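Print this page | E-mail this to a friend

Come and teach our robots to tidy up (we'll pay you, and there's lunch)

Hi there! I run the demonstration room at Pliltance, up the back of the old Haddad building in Fulville, and I'm looking for people to come and drive robot arms for us. We had a great bunch through last winter, a few of them have gone back to uni or moved away, and now I've got spots to fill before the next round of recording kicks off in July.

You don't need to know anything about robots. I mean it. One of the best operators I've ever trained came to us from a bakery, and I reckon it was all those years of icing that did it. What I'm after is patience, a reasonably steady pair of hands and the ability to do the same small job over and over without getting sloppy or (worse) getting clever.

What you'd be doing

We're building a learning system that picks things up, moves them and puts them where they belong. It learns by example, so somebody has to give it the examples, and that's you. You stand at a pair of handles, you move them, and the two arms across the room copy you. Squeeze the grip and the gripper closes. Let go and it opens. While you're at it we record what the cameras see and where all the joints are, and that little stretch of work, from start to finish, is what we call an episode.

A typical task might be packing bottles into a foam carrier, folding a cloth, stacking plates or shifting a parcel from one side of the table to the other. Bottles are the current favourite. Getting a round glass thing into a round foam hole sounds like nothing at all, and then you try it with somebody else's fingers! The neck wants to swing, the base catches the rim of the slot, and you learn very quickly to slow down for the last bit. We leave other odds and ends lying around on the table on purpose, so the system has to cope with a bit of clutter like it would in a real kitchen or stockroom.

If you fumble one, that's fine, keep going. A tidy recovery is worth a lot to us, and I'd much sooner have an episode where you bumped the carrier and fixed it than one you quietly binned. If you drop something altogether, you press the red button on your left handle, put the table back the way the card says and go again. Between episodes you also jot a word or two on the log about how it went. Spelling not assessed.

The practical stuff

A shift has 2 blocks on the handles with a proper break in between, and nobody drives for longer than that in a day. Your shoulders will thank me. The first two shifts are training, fully paid, on the same rate as everything after. You'll start with soft things (sponges, cloths) and we'll move you to glass when you and I are both happy with it.

We pay $20 an hour on top of the usual casual base rate for handle work, so it's decent money for a job you can do in your socks. Well, not literally in your socks, you need closed shoes in the room. Lunch is from the Korketley place over the road and they do a very good lentil pie.

The room is on the ground floor with level access from the car park. You'd be standing for most of a block but we've got a perching stool that works well at the handles, and the height of the rig adjusts. Left-handers very welcome, we're short of them and our data leans heavily to the right.

Who can apply

Anyone 19 or over who's allowed to work here and can do at least one shift a week through the round. We do ask for good eyesight with or without glasses, as you'll be judging small gaps from a couple of metres off. If you've had trouble with your wrists or elbows lately, have a chat with me first and we'll work out if it's sensible.

What we keep: the camera footage of the table, the arm movements and your log notes. The cameras point at the work, your name comes off the recordings and gets swapped for an operator number, and you can ask me to explain any of it before you sign. There's a plain-language consent form and I'm happy to send it out ahead of time if you like to read things slowly at home (I do).

How to put your hand up

Send me a short e-mail through the contact link at the bottom. Tell me which days suit, whether you're left- or right-handed, and one fiddly thing you enjoy doing. Knitting, model trains, changing bike tubes, anything. No résumé needed, please don't write me a cover letter. Applications close 10th March and I'll answer everyone, though it may take me a little while if there's a rush.

Shortlisted people get asked in for a try-out on the handles, which is paid as well. Bring a friend if you're nervous, they can have a turn too. I've hired two people that way and I'd happily do it again!

Recent items
Operator handbook: updated log codes
Parking at the Haddad building
Cloth folding round: thanks to everyone who took part
Wanted: clean jars and lids for the clutter shelf

Contact us | Copyright Pliltance, Fulville | Back to top
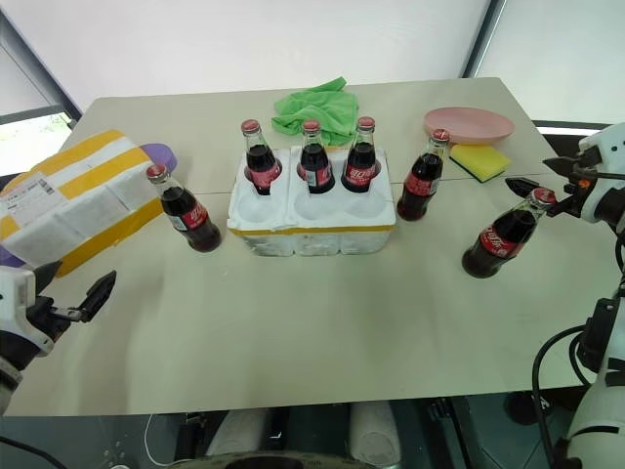
Bottle packing in the demonstration room, right gripper on a Coca-Cola bottle and three more in the back row of the carrier.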